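Gevport Wants Renters to Pay for a "Fresh Bed." Good Luck Telling If You Got One

Sep 7, 2022

If you rent a furnished apartment in Gevport, your lease may soon come with a new line on the bill. The landlord calls it a sleep hygiene fee. We'd call it a cleaning fee with a nicer name, and tenants were already paying one of those.

Firnbridge, which runs 1,448 furnished units in the city, told renters last week that it will start adding the charge to every new lease and every renewal. In return, the company says, each mattress will get a "deep refresh" between tenants and once more during any lease longer than six months. The work goes to an outside cleaning firm called Vudo, and the company says it will begin before the end of September.

What is a deep refresh? We asked. The answer ran to two pages and used the word "wellness" more often than the word "vacuum." As far as we can make out, a crew takes the sheets off, goes over the top of the mattress, treats any stains and leaves a card on the pillow. The mattress is not flipped. The sides and the bottom aren't mentioned at all.

Firnbridge says the fee answers a real demand. It points to its own tenant survey, which drew 3,741 replies over the past year, and says "a strong majority" of those people ranked a clean bed as very important. Well, sure. Ask people if they would like a clean bed and most of them will say yes. The survey did not ask if they would pay extra for it, or if they thought the rent covered it already. We read the whole form to make sure.

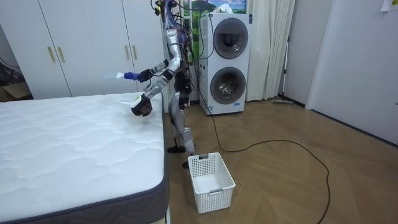

A bare mattress beside a stacked washer-dryer. Gevport renters could soon see a mattress fee on new leases.

Tomoyo Takagi has lived in a Firnbridge one-bedroom on the east side for 3 years and got her renewal papers on the day the fee was announced. She has not signed them.

"I bought my own mattress cover the week I moved in," she said. "Now they want to charge me to clean something that has been zipped up the whole time. And I'd have to be home to let them in."

Takagi asked if she could skip the service and the fee along with it. She was told the fee is "part of the community standard" and can't be removed. She then asked for the cleaning record on her current mattress, going back to before she moved in. The office said it did not keep one.

That last part bothers us more than the money. A company that plans to charge for cleaning ought to be able to say when it last did any. Firnbridge says it will keep records from now on, though tenants won't be able to look at them online. They can ask at the front desk -- during business hours.

There is also the matter of what else is out there. Tsuchiya, the other big name in furnished rentals here, replaces its mattresses on a set schedule and lists the purchase date in the move-in papers. It doesn't charge a separate fee. Its rents do run a little higher, so you may be paying for the bed either way, but at least you know how old it is.

Firnbridge would not tell us how old its mattresses are. It also wouldn't say how much of the fee goes to Vudo and how much stays in-house. A spokesperson said the pricing "reflects the full value of the program," and did not reply when we asked what that meant.

The city's housing office says it has received 2 written complaints and is looking at whether a fee tied to basic upkeep is allowed under local rules. It gave no date for a decision. Renters with a renewal due before then can ask for a month-to-month extension at their current rate -- Firnbridge confirmed that it offers one, though the option does not appear anywhere in the letter it sent out.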